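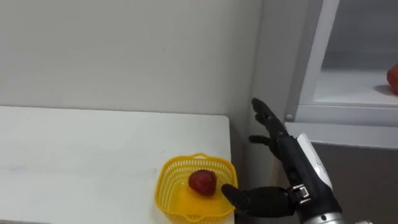
Fruit diary returns for a second year as Gruvena opens sign-up in Surach

SURACH, 2019-02-20 — Gruvena, the household food group based on Savska Street, has today opened sign-up for the second Surach Fruit Diary, a month-long project in which people write down what happens to the fruit they bring home. It starts in October and is free to join.

The first diary was a joy to run. We had hoped a few streets might take part, and instead 1,419 households sent in their pages, some typed, plenty in pencil, and one lot on the backs of bus timetables. They told us which fruit gets eaten on the way home from the shop, which goes soft at the bottom of the bowl, and which sits in the fridge door until someone asks what it used to be. We read every page, and we are still finding things in them we want to talk about.

Pears were the big surprise. Diary keepers described them as rock hard for days and then past it by the next morning, and the households that did best with them were the ones that kept them in the cool and brought out a couple at a time. Apples divided people. Many kept them in a bowl because they look nice there (and they do!), but the ones kept in the fridge stayed crisp for a good deal longer. Citrus hardly caused any trouble. Bananas caused a lot, mostly for whatever was lying next to them.

The other strong finding was about where fruit is put. Fruit at eye level was eaten. Fruit in a drawer, in a bag or behind the milk was often forgotten, even by people who had bought it with a firm plan in mind. Several families moved theirs to an open shelf or a basket by the kettle halfway through the month and wrote, with some pride, that the throwing away had almost stopped.

This year's diary has been redrawn from start to finish. The old form asked for weights, and a fair number of you said you did not own kitchen scales, so it now asks for pieces, handfuls or punnets. There is a bigger box for notes, as the notes were the best part last time. A large-print version will be ready from the start, and children can have their own page with room to draw.

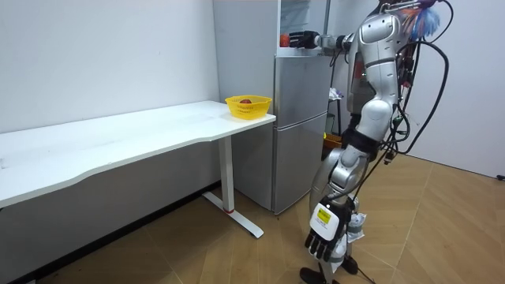 Do I have to buy more fruit than usual to take part?

Please shop exactly as you always do, even if that means a single bag of satsumas for the whole month.

Paper diaries will be given out at the Bognár Hall in Surach, at the library and from the Gruvena office. The hall will also host three open evenings during October, where you can bring your diary along, compare notes and try dishes made from fruit that is a bit too ripe for the bowl. Last year's crumble went very quickly, so there will be more of it. We are adding stewed plums, a pear and ginger loaf, and a savoury apple relish that came to us on the back page of a diary and has been made in our office more often than we would like to admit.

We are also delighted that 248 households have asked to keep a longer diary, running on through the winter. That will give us our first proper look at stored apples, which many gardens around Surach produce in great heaps and which we know far too little about. If you have an old tree and keep your own crop — in a shed, a cellar, a spare room, under the bed — we would love you to join this group. Varieties without a known name are very welcome. Write down what the apple looks like and tastes like, and we will see if another diary keeper has the same one.

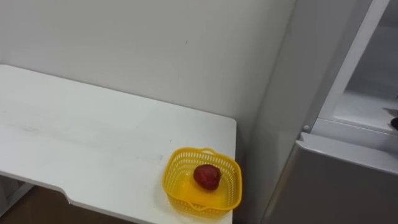 A diary keeper from the upper end of Savska Street told us that she had signed up for her children's sake and ended up changing her own habits most of all. She now buys soft fruit twice a week in small amounts, she said, and has stopped washing berries until just before they are eaten, "which my mother told me thirty times and I never once listened".

Comments like hers will have a place in the printed booklet that follows the diary. More than 1,000 copies of the first booklet were picked up, and a reprint is on the way for anyone who missed it. It has the storage chart, the recipes and a long section of readers' tips, including four rival methods for keeping a cut avocado green. We have tried them all and the argument goes on.

Sign-up is open until the end of September. Forms can be collected from the Gruvena office or the front desk of the Bognár Hall, and schools and clubs may ask for a bundle.

Notes to editors

Gruvena runs projects on food in the home in and around Surach. Copies of the first booklet are available to the press on request. Diary pages are kept without names or house numbers.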